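Knitwear lay-flat and folding notes
Ziltholm textile room, bench book
2/11/20

Continued from the Gider entry. Remaining items moved to the bed surface because the cutting table is too narrow for a sweater with both sleeves out. The table forces one sleeve to be folded back before the body is squared, and that fold pulls the shoulder seam toward the collar. Readings taken that way should be ignored.

Load: mixed darks and one striped knit, all from the Brirkum bag. Wool cycle, 20 C, spin 400. Knit went in inside out and was turned before laying. No softener. Everything was left on the rack overnight and handled at room temperature.

Procedure for the knit, as used today:
Lay front side up, collar away from the operator.
Bring the sleeves out to the sides. Do not pull from the cuff; lift at the elbow and set down.
Align the hem by hand, then check it with the long ruler.
Smooth from the center toward the side seams with a flat palm. Minimum pressure. Pressing down and dragging moves the rib without moving the body.
Wait 10 minutes before measuring.

For small items: drop, do not place. Open from wherever an edge can be found, flatten, then fold once lengthwise.

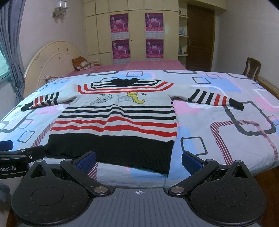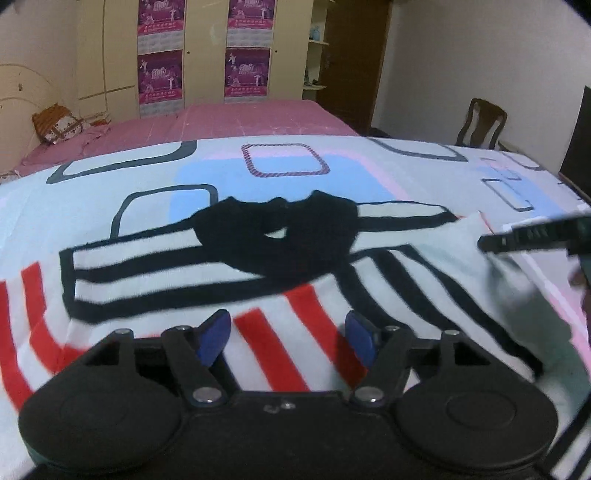 Skew is the main problem with the knit and is still not solved. Side seams agreed to within 3 mm when the body was measured alone, but the hem did not stay level after the sleeves were put out. The stripes are a better guide than the hem, as they are knitted in and cannot be argued with. On this sweater the red and black stripes across the body bend upward around the middle, along the wrinkles, so the slack is in the front panel and the fault is in the smoothing step. The black hem rib has a slight wave at its edge as well. Next time, clear the front panel before touching the rib. The sleeves can stay where they land; the two red bands on each give enough of a reference to match left to right once the body is correct.

Fold sequence after measuring was sleeves in, sides to center, hem to chest, then over to the collar. The artwork on the chest panel ends up inside with this sequence. Acceptable for storage. If the print has to face out, turn the garment over first and run the same steps from the back. I have not timed the second version.

Small black items. Slower than expected for their size. A bunched piece gives no clear edge, and the first attempt usually opens the wrong layer. The one dropped on the bed came down as a twisted loop over a block of black stripes in the print, so the outline of the cloth was hard to pick out against it. Dropping onto a plain part of the cover would be better. I did not change this partway through because the other items had already been done on the same cover.

Cover. The printed squares and outlines are useful for putting a garment back in the same spot after a refold, less useful for judging whether anything is straight. Several of the diagonal bands run close enough to a sleeve angle to mislead. Use the ruler. A plain cotton sheet from the Mofokeng shelf would do for the small items, and the printed one can stay for anything large and light colored.

Also noted: mattress gives under the palm. Body width read wider on the bed than on the table for the same piece, repeatable. Either put the foam board under the cover or quote bed and table readings separately. Do not mix them in the Gider sheet. The readings already entered from the bed need a B next to them.

To do:
Foam board, cut to fit under the cover.
Repeat the knit with the front panel smoothed first.
Plain sheet for darks.
Move the rack away from the radiator. Pieces on the near end feel stiffer than the rest.
Long ruler back on its hook, the short one is missing its first mark.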